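April, late evening

Spent most of the day on the handling rules for the kitchen simulator. Ottó Hegedűs wants them agreed before Clandville sees anything, so I cleared the morning and shut the door.

The sticking point is still bottles. The old draft says the hand should come in from the neck end if the bottle is on its side. Edit Kocsis says that is wrong for anything heavy at the base, and she wants the grip on the body every time. I had the marble worktop layout open while we argued.
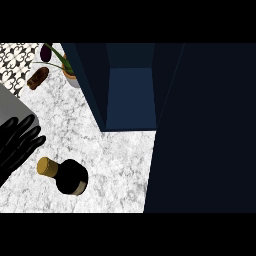

Marble worktop, bottle on its side, neck towards the gripper.

We settled on this wording: "Body grip by default. Neck grip only where the body is out of reach, and the reason goes in the log." Euan Ritchie asked who reads the log. Fair point. I put Gizella down for it until May.

Also agreed that no rule goes in without 100 simulated runs behind it, and that a fault in any of them gets a written note. Ferenc wanted 800. We have 3360 runs booked for the whole set and 7 rules still to test, so he was talked down, though not happily.

Plants are not covered at all. Long leaves reaching over the worktop ought to count as something to keep clear of, and the draft only mentions people and glass. Wrote a paragraph and sent it to Edit.

Home by eight. Soup. Must ring Prarcombe in the morning to ask which version of the standard they are working from.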